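Hultumby Leader Kit – hand-guiding and remote control for two-arm setups

October 8, 2025
Posted by the Hultumby shop desk

3 comments | 18 shares

I've been selling bits and pieces for teaching robot arms for a good while now, and the Leader Kit is the one I end up talking about most. So I finally sat down and gave it a proper page! If you want to show a robot a task by moving its arms yourself, or by driving them from a little pair of handles across the room, this is the kit I'd point you to. You can also run the whole thing against a simulated room first, with the same views you'd have on real arms:

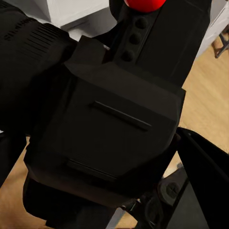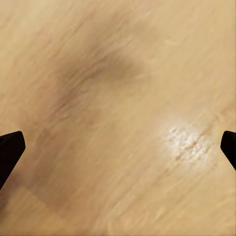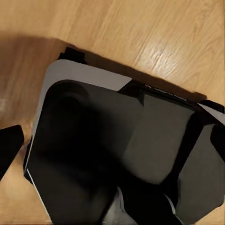

What you get in the box is a pair of leader handles (left and right, and yes, they're different, so check the sticker before you clamp them down), a foot pedal, the hub, two long cables and two short ones. The clamps fit a tabletop up to 40 millimeters thick. Mine live on an old drafting table and haven't budged.

The handles are the part I'm proudest of. Our first batch had a trigger that was way too stiff, and after an hour of opening and closing a gripper my fingers were done for the day. The new trigger has a much lighter pull with a bit of spring at the end, so you feel where closed is without staring at the screen. There's also a thumb wheel for slowing everything down. I use it constantly – full speed to cross the room, then a quarter speed for the last inch or so when I'm coming in on something awkward.

If you'd rather grab the arm itself and walk it through the job, hold the pedal down and the arm goes slack enough to push around. Let go of the pedal and it holds. I like this for big, simple moves and the handles for anything fiddly, but I know people who do it exactly the other way around and get great recordings. Try both before you decide.

Recording is done in Urnero, our free software, and the simulator is built into it. Press the left side of the pedal to start a take and the right side to throw it away. You will throw a lot away! I did 55 takes of my first task, which was just lifting something and putting it back down, and I kept maybe half. Every take stores the arm positions and all the camera views together, and you can scrub back through any of them afterward to see where you hesitated. Do this early. I once recorded a whole afternoon with one wrist view switched off in the settings and only found out after supper.

A couple of things I get asked in email:

Will it work with my arms? If they're on the list at the bottom of the Urnero download page, yes. If they aren't, write to me before ordering and I'll tell you straight. The folks at Hollstead wrote their own adapter over a long weekend and were kind enough to share it, so that one is in the download too.

Can one person run both arms? Sure, that's how I do it. It takes a few evenings before your left hand stops copying your right. Start with tasks where one arm holds still and the other does the work, then build up.

Do I need real arms at all? You don't. Plenty of buyers begin with the handles and the simulator and add hardware later. The simulated grippers close a touch faster than most real ones, so turn the speed down in settings if you're planning to switch over, or your timing will be off when you do.

Is there a longer cable? There will be in November. Until then the long one in the box is what I've got.

The kit is $3,407 with both handles, and the warranty is 2 years, parts and labor. Shipping goes out from our workshop in Nam, usually the day after you order. Single handles are available too, but the pedal and hub are only sold with the full kit right now, so if you think you'll want a second hand later, it's cheaper to get the pair up front. Spare trigger springs are free, just ask for some in the order notes.

We use cookies to remember your cart. Accept | Manage settings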